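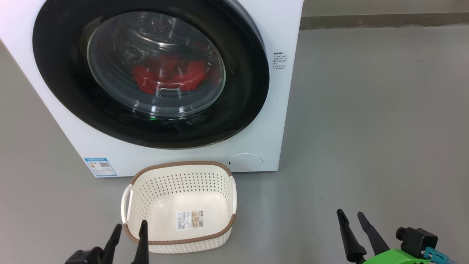 The red jumper belonged to Nazareno Palumbo, who had been told by his aunt that it would bring him luck and by its label that it should be washed alone. He had taken both pieces of advice seriously, and was now paying for a full cycle in order to clean one garment.

The laundry room at Kirden House was in the basement, next to the bicycles. It had grey walls and a grey floor, and a smell of other people's Saturdays all week long. Nazareno had been a tenant for 10 days. He had already learned that the lift sulked, that flat 8 fried onions at midnight, and that Dirk Van Wijk regarded the laundry room as his.

Dirk had no official claim to it. He had simply lived in the building longer than anyone else and had gone on sitting down there, on a folding chair by the bicycles, until people began asking his permission.

"One jumper," said Dirk.

"It's meant to be washed on its own."

"It looks lonely."

Nazareno bent down and looked through the glass. The jumper lay in the bottom of the drum in a red heap. It did look a bit lonely, now that it had been said.

"Is that basket yours?" Dirk asked.

"I bought it this morning."

"The sticker's still in it."

"I know the sticker's still in it."

"You have a picture of the basket inside the basket," said Dirk, with deep satisfaction. "In case you forget what you're carrying."

Nazareno had meant to peel the sticker off. He had tried one corner on the stairs, felt it begin to tear, and stopped. He knew how it went with stickers. You got half of it away and spent the next two years with a grey furry patch that picked up hairs. The basket was the first thing he had bought for the flat that hadn't come out of somebody's garage, and he wasn't ready to spoil it. It was cream, with a brown rim made to look woven, and it had cost more than he would have admitted to Dirk under torture.

"What do they charge for a thing like that?" said Dirk.

"It was in a sale."

"At Groen?"

"At Closta."

Dirk breathed in through his teeth. He had once had an argument in Closta over a bath mat and had not been back. He told the story now, all of it, including the part of the manager and the part of the manager's superior, whom he played in a deeper voice. The bath mat had shed. The bath mat had been returned, and had gone on shedding, out of spite, all over their counter. Nazareno said "No!" and "What did they say to that?" in the places where it seemed to be wanted.

When the manager's superior had at last been crushed, Dirk folded his hands on his stomach and nodded at the machine.

"Well, go on. Let the poor thing out."

Nazareno took hold of the door and pulled.

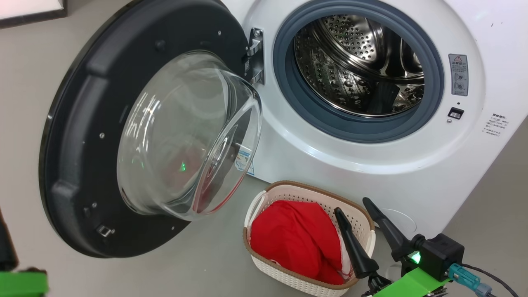 "Not so hard," said Dirk. "The hinge is older than it looks."

"It's fine."

"People swing it. The woman in 8 swings it. I've told her, that's a door, it isn't a garden gate."

Nazareno gathered up the jumper and held it by the shoulders. He had worn it on the night he got the job at Nirach, and on the night he met Ines, and also, to be fair to the evidence, on the night he was sick in a taxi. It was a loud jumper. His aunt had knitted it in July, in a heatwave, with her feet in a bowl of water, and had mentioned this in every telephone call afterwards. The label was hers as well. She had stitched it into the collar by hand, WASH ALONE, in capitals, and he had never been quite sure whether it was about the jumper or about him.

He held it against his chest.

The sleeves came down as far as his elbows.

Neither of them spoke for a moment. A bicycle ticked.

"Was it always that sort of length?" said Dirk.

"No."

"It's a good colour still."

"Yes."

"What did you put it on?"

Nazareno told him. Dirk shut his eyes like a man hearing of a death in another country.

"She's coming to stay," said Nazareno. "My aunt. She'll want me to be wearing it."

"When?"

"Tomorrow."

Dirk got up. It took him a while, and the folding chair came with him part of the way. He took the jumper, turned it round, and gave the hem a tug. He looked at the collar and read the two words there.

"I had an aunt," he said. "Tea cosies. I've got one upstairs I've been hiding since I was a student." He handed the jumper back. "Flat on a towel. You pull it a bit, all round, and you leave it, and then you pull it again. And when she comes you keep your arms bent."

"All weekend?"

"You could hold a tray."

Nazareno laid the jumper in the basket, on top of the picture of the basket, and carried it to the stairs. Behind him he heard the folding chair take Dirk's weight again.

"Have you got a tray?" Dirk called.

He hadn't. He thought he might go back to Closta.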